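Four questions for the Nirnby season

27/10/2018

The Nirnby women open their basketball season at home next week with a new head coach, a rebuilt front line and a starting point guard who has not played a competitive game in eight months. Last year they finished fifth and missed the playoffs by a single win. The club has set third place as its target, and it has changed a lot to get there.

Arnout Geerts took over in September after two years as an assistant at Gemside. He inherited a team that defended well, rebounded badly and went long stretches without scoring. In the final month of last season Nirnby lost three games in which they had led after three quarters. Any look at the coming season has to start there.

Can they finish games?

The old staff liked a short rotation. Seven players handled nearly all the minutes, and by March they looked worn out. Tâm Hà played more minutes than anyone else on the team and her shooting fell off badly in the last six weeks. She has said since that her legs were gone by the middle of February and that she should have told someone sooner.

Geerts used ten players in every preseason game. He changed his lineups early, sometimes after four minutes, and he kept doing it when the score was close. The results were mixed. Nirnby beat Orkier at home and lost to them on the road a week later, when the second unit gave up a 14-point run before halftime. Geerts left that group on the floor through all of it. He wants his bench to learn how to get out of trouble on its own, and he would sooner have them learn in a game that does not count.

The question is whether he holds to that when the games do count. Plenty of coaches talk about a deep bench in the fall and go back to seven players by the holidays.

Who plays center?

Last season Nirnby were outrebounded in all but four games. They have brought in Jintana Kaewmanee, who spent the past two seasons with Orkier and was their best defensive rebounder in both. She is not especially tall for a center. She gets to the ball early, holds her position and does not foul much, and those things travel well from one team to another.

What she does not do is score away from the basket. Hà likes to drive, and a defense that can leave Kaewmanee alone at 15 feet will fill the lane in front of her. In preseason Geerts dealt with this by moving Kaewmanee to the baseline and running most of the offense from the opposite side. It worked against slower teams. Gemside, who switch nearly everything, will be a better test, and they come to town in the second round.
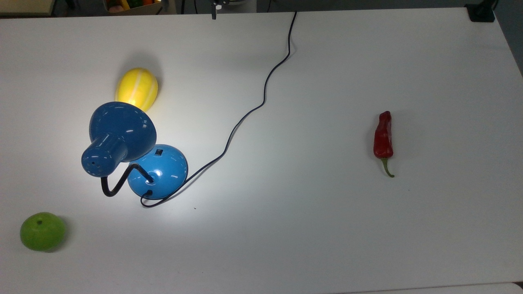
Tuấn Triệu thinks the worry about spacing is overdone. Nirnby got plenty of open shots last year and missed them, he argues, and a center who brings back even two or three of those misses a night will be worth more than one who can step out and shoot. He would start Kaewmanee in every game and leave the question alone until somebody proves him wrong.

There is something to that. Nirnby made less than a third of their attempts from outside last season and had the fewest second-chance points in the league. Fixing either number would probably have put them in the playoffs. Rebounding is the easier of the two to fix with one signing.

Is Cúc Đào ready?

Đào tore a ligament in her right knee in the spring and had surgery shortly after. She was cleared for full practice last month and played short minutes in the last two preseason games. She moved well going forward. On defense she was a step slow when she had to change direction, and opposing guards noticed.

The plan is to start her and hold her to 20 minutes for the first month. That leaves half of each game to be run by someone else, most likely Hà, who is a natural shooting guard and does not enjoy bringing the ball up against pressure. Nirnby looked at adding another point guard over the summer and decided against it - the money went to Kaewmanee's contract instead. If Đào's knee swells or she misses time, that decision will look like a poor one.

Before the injury she was the best passer on the team by some distance. She ran the pick-and-roll patiently and seldom turned the ball over late in games. Two of the three blown leads last season came after she was hurt. Having her back, even for half a game, matters more than anything else on this list.

Does the schedule help?

It helps early. Nirnby play five of their first eight at home, and two of the road games are short bus trips. The one hard stretch comes just before the winter break, with Orkier and Gemside away inside four days. A team that hopes to finish third should come out of those eight games with at least five wins.

The home floor will be different too. The club has moved from its old gym to the Hầu Center, which has a proper court, better locker rooms and 200 more seats. Season tickets are ahead of last year. The players have been practicing there since September, and the shooters have complained that the rims are stiff. Geerts told them the visitors have to shoot at the same ones.

January is the harder month, with four road games in a row and not much rest between them. That is when the ten-player rotation will either hold up or be dropped. It is also when Đào is supposed to come off her minutes limit, if the knee allows it. The club has kept one roster spot open until the end of December in case it does not.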